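Ticket: Washer stops with clothes still soaked, drum won't spin up
Product: Bendoro front loader
Status: Solved
Opened by: Tolera Wolde

Hello, and thank you in advance to whoever picks this up. I've had my Bendoro since last November and it has been a lovely machine, so I'm hoping this is something simple. For the past two weeks it washes fine, drains fine (I can hear the pump), and then when it ought to spin it rocks back and forth a few times, gives up, and adds minutes to the clock. A cycle that used to take 60 minutes ran well past dinner last night, and everything in it was dripping.

The worst loads are the ones with sweaters and knit things in them. Towels do a bit better, though they come out heavier than they should. I've tried fewer clothes, more clothes, and one pair of jeans all on its own, which I thought was clever at the time.

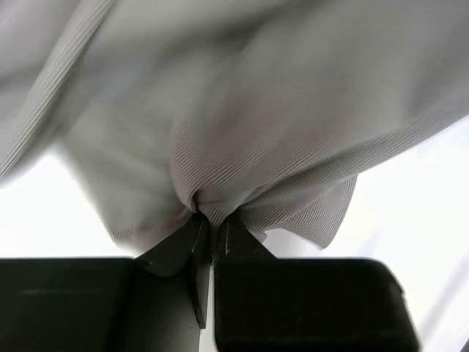 I did clean the filter at the bottom, and found a button and a good deal of lint. No change after that. There's no error code on the display, just the little balance light blinking. The spin is set to 730, the same as always.

Reply from support

Hi Tolera, thanks for such a thorough note! A blinking balance light with no code means the machine feels the load sitting to one side and won't risk a fast spin. One pair of jeans will do that every time, I'm afraid, so please don't judge it by that test. Could you try these for me?

1. Run Drain and Spin with the drum empty.
2. If it spins up, put a level on top of the washer, front to back and then side to side.
3. Push down on each corner in turn and tell me if any of them dips.

Long knits twist up in the wash and pull the whole load over, so shake them apart and fold them in loosely with a couple of towels.

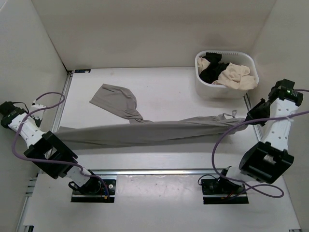 Long gray garment, stretched out and twisted toward one end.

Reply from Tolera Wolde

Well, you were right to ask! Empty, it spun up beautifully. The level was fine side to side, but the back left corner dipped when I leaned on it. We had the floor redone in the laundry room and I suppose the washer never went back quite where it was — I hadn't connected the two at all. I turned that foot down until it touched, tightened the lock nut, and ran five sweaters with two towels. Full spin, no blinking, finished on time.

One small thing for your help page: the lock nut turns the opposite way from what the drawing shows, at least on mine. Please go ahead and close this, and thank you again for being so patient with me.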